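Come and learn to splice with me - looking for participants, Busstead, this spring

Posted January 7, 2018

I run a small rope workshop out of the old net loft on Misport Road in Busstead, and I'm looking for people who want to spend ten evenings and two long weekends learning how to make, mend and finish rope by hand. You don't need to have a boat. You don't need to have ever tied anything fancier than your shoes. I do need you to show up, and I'll get to that further down.

I've taught this course four times now and every time I write the ad too short, and then I spend two weeks answering the same emails. So this year it's a long one. Get a coffee!

What the course is

It's called the Jasik course, after the loft, which was called Jasik's long before I got the keys and still has the name painted over the door in letters that are mostly gone. We start with whipping and seizing, which is how you stop a rope's end from turning into a mop. Then short splices, eye splices and back splices in three-strand rope, then a long splice if the group is up for it (the last group was, the one before that really wasn't, and both groups had a fine time). After that we get to the rope walk itself and lay up our own line from yarn. The last weekend is for your own project.

People have made dog leads, stair rails, a swing, bell ropes, a very large doormat, and one set of fenders for a rowboat that took the whole weekend plus most of the following week. I love the last weekend. Everybody's working on something different and the talk wanders all over the place and the kettle never gets a rest.

I should say what it isn't, too. There's no macrame, and we don't do climbing or rescue ropework of any kind. I'm not qualified to teach that and I won't let anyone leave the loft thinking they can hang their own weight on something they made with me. If that's what you're after, find a certified instructor and please don't skimp on it.

Who I'm looking for

I have room for 5 people. The floor would hold more, but I like to be able to get to everyone when a splice goes wrong, and they all go wrong at about the third tuck.

You should be 16 or over. You should be okay with kneeling, sitting on low stools, or standing at a bench for a couple of hours, and if one of those is a problem, tell me and we'll set you up for the other two. Left-handed people are very welcome - I'm left-handed myself and half the books made me feel like an idiot, so I've redrawn the handouts both ways round.

I'd really like a mixed bunch. The sailing club folks hear about this first because they're right next door, and they're lovely, but I'd be thrilled to get some people who've never set foot in the yard. Gardeners, theater people, anyone who works with animals, anyone who's just retired and is getting on everyone's nerves at home. If you saw this on the board at the laundromat and thought "huh," that's enough of a reason to write to me.

What your evenings will look like

We meet for two and a half hours, starting at half past six. The first half hour is me showing something slowly, and then showing it again. After that it's hands on until nine. I'll come around, you'll swear a bit, I'll undo three tucks and hand it back to you, and then suddenly it'll sit right and you'll want to do six more.

There's homework, sort of. I'll send you home with a fathom or so of practice rope each week and ask you to do one splice before the next session. It takes twenty minutes once you've got the hang of it. You can do it in front of the TV, or just dump the rope on the floor and get down to it barefoot, which is how I still do most of mine.

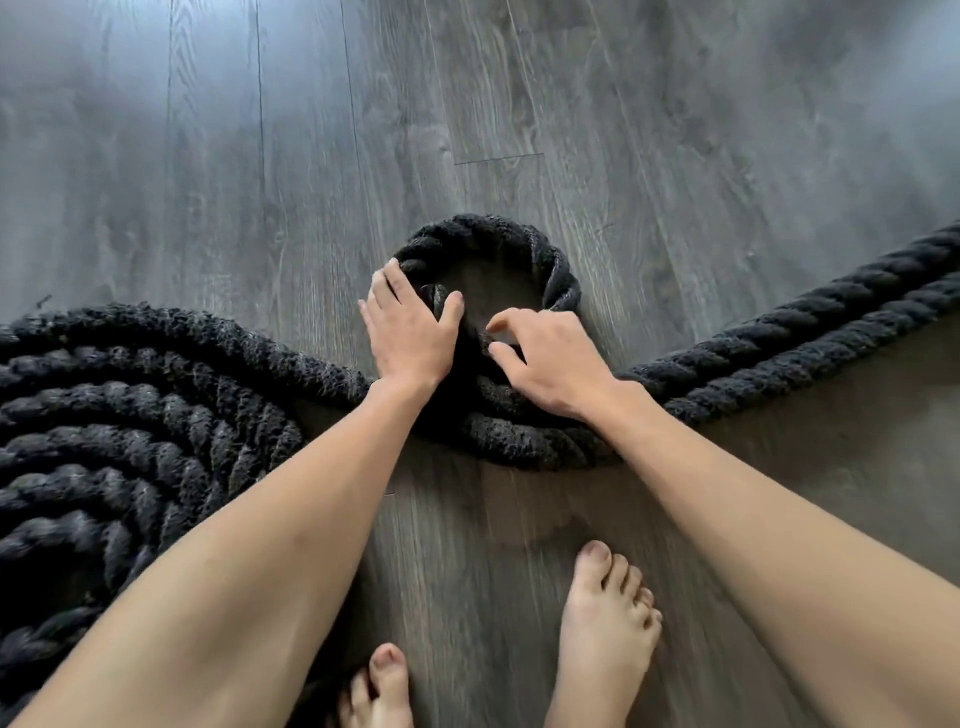
What you'll need to bring

Not much. I have fids, mallets, twine, palms and needles for everyone, and the rope for the evening sessions is included. What I'd ask you to bring:

A sharp knife if you own one you like. I have spares, but they've been through four courses and it shows.

Clothes you don't care about. Tarred twine gets on everything, and it does not come out, whatever the bottle says.

Closed shoes for the rope walk weekend. At home you can please yourself, but on that weekend we've got the hooks and the traveler running and I'm strict about it.

Reading glasses if you use them. Everybody thinks they can manage without. The seizing session sorts that out pretty fast.

Something to eat on the weekend days. There's a bakery on Vlček Street, five minutes on foot, and they're good about holding back a few rolls if I call ahead, but they sell out early on sunny days.

What it costs

The full course is $229. That covers all ten evenings, both weekends, the handouts and the practice rope. Materials for your own project are extra and depend completely on what you make. A dog lead is pocket change. A stair rail isn't, so come talk to me before you order anything.

There's a reduced place at $77 for anyone who's a student, out of work, or just having a tight year. I don't ask for paperwork. Put "reduced" in the subject line of your email and that's the end of the conversation. I've got one of these each time, and if two people ask for it I'll see what I can do.

A $40 deposit holds your spot. You get it back if you drop out before the first session, and you don't if you drop out after, mainly because by then I've cut your rope.

When and where

We start in April, once the loft is warm enough to feel your fingers. I'll fix the evening with the group, so when you write, tell me which nights are impossible for you. The two weekends are at the midpoint and at the end, and you'll have the dates before you pay anything.

The loft is up one flight of outside stairs, with a rail but no lift, and I'm sorry about that. If stairs are out for you, write to me anyway. I can get the use of the ground floor of the boat shed for most of the evenings, and I'd happily move the whole group down there.

Parking is in the yard, on the left side only (the right side belongs to the crane, and the crane people have no sense of humor). The 183 bus stops at the end of Misport Road and the last one back into town leaves at twenty past nine, so you'll make it if you don't stay to chat. You'll want to stay and chat. Somebody usually has a car.

About showing up

Okay, the serious bit. Each evening builds on the one before, and if you miss the eye splice you'll be lost for the back half of the course. Missing one session is fine, I'll catch you up beforehand over a cup of tea. Missing three is a waste of your money, and there was somebody on the waiting list who'd have loved the spot. So please look at your spring before you sign up. If it's a bad one, tell me and I'll put you down for the next course, which I'm hoping to run once the summer's over.

And I'm also looking for a helper

This one's a little different. I'd like one person who's already done some ropework - any kind, learned anywhere - to come along for the full course and help me on the floor. You'd be cutting and whipping practice lengths before people arrive, helping the slower tables along, and running one end of the rope walk on the weekend, which is a two-person job that I've been doing with one person and a lot of shouting.

I can pay $15 an hour for the evenings and a flat $120 for each weekend, plus you get the run of the workshop for your own projects between sessions. You don't have to be an expert. Patience counts for a lot more with me than a perfect long splice. If you've done the course before and you're reading this, yes, I mean you too!

How to get in touch

Send an email to the loft address at the bottom of the workshop page, or drop a note through the green door if you're passing. Tell me your name, a bit about why you're interested, your impossible nights, and what you think you might like to make. You can change your mind about that last one as often as you want. For the helper job, put "helper" in the subject line and tell me what you've done and where you picked it up.

I answer everything, but I'm slow, and if I'm laying rope that week I'm very slow. Give me ten days and then poke me. Places go in the order that people write in, and I'll close the list when it's full and put a note up here to say so.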